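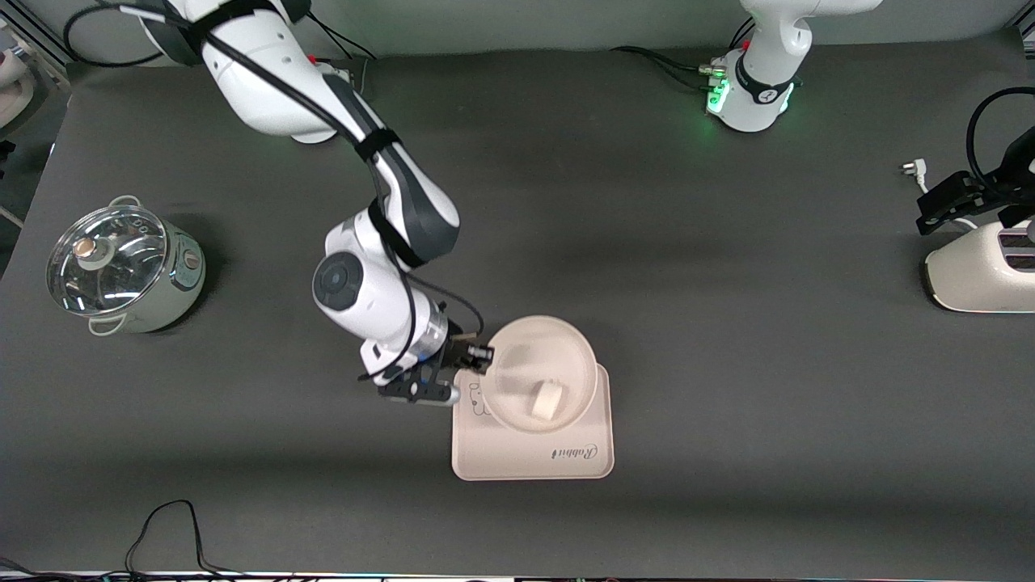 Unit 4: Stocks, Reductions and Pan Sauces

Course handout, Sikder evening program in home cookery
Instructor: Lachlan Ashby. Lab sessions: Lụa Đàm.

4.1 Terms

Stock is the liquid obtained by simmering bones, vegetables and aromatics in water, then straining. Broth is made the same way but with more meat, and is usually salted. In this unit all stock is unsalted. A reduction is any liquid boiled down to a smaller volume. A jus is a thin sauce made from roasting juices, thickened lightly or left as it is.

4.2 Brown stock, bench quantity

Beef bones, cut to 2 inches
Onion, carrot and celery in the ratio 2:1:1 by weight
Tomato paste, 1 tablespoon
Bay leaf, peppercorns, parsley stems
Cold water to cover

Roast the bones in a single layer until evenly brown. Turn them once. Add the vegetables for the last part of the roast, and the tomato paste after that. Move everything to the pot, pour off the fat, and loosen the roasting tray with a cup of water. Add this water to the pot.

Bring up slowly and hold at a bare simmer. Skim for the first hour. A hard boil mixes fat into the liquid and the stock will stay cloudy even after straining. Strain without pressing the solids.

4.3 Reducing by weight

Judging volume by eye in a pan with sloped sides is unreliable. Weigh the empty pan first and write the figure down. Subtract it from every later reading.

Worked case: the empty pan is 1287 g. To reduce a batch of stock to 200 g, stop when pan and contents together read 1487 g. One group in the June session stopped at a net weight of 219 g. The sauce was usable but did not coat the spoon until butter was added.

Salt does not leave with the steam. A stock that tastes correctly seasoned at the start will be too salty at one quarter of its weight. Season last.

4.4 Pan sauce

1. Remove the meat to rest. Pour off all but a thin film of fat.
2. Cook minced shallot over medium heat until soft.
3. Add wine and scrape the base of the pan. Reduce until nearly dry.
4. Add reduced stock and any juices from the resting meat.
5. Take off the heat and swirl in cold butter, a piece at a time.
6. Taste, then salt.

If the sauce splits, whisk in a spoonful of cold water off the heat. Reheating a split sauce makes it worse – start again from step 4 if the water does not bring it back.

4.5 Storage

Cool stock in shallow containers and refrigerate promptly. Lift off the fat once it has set. Freeze in small portions and label with the weight and the degree of reduction (for example, "200 g, one quarter").

4.6 Before the next session

Read sections 5.1 to 5.3 on starch thickeners. Bring your reduction log with the empty pan weight filled in. Groups sharing a scale should agree on grams.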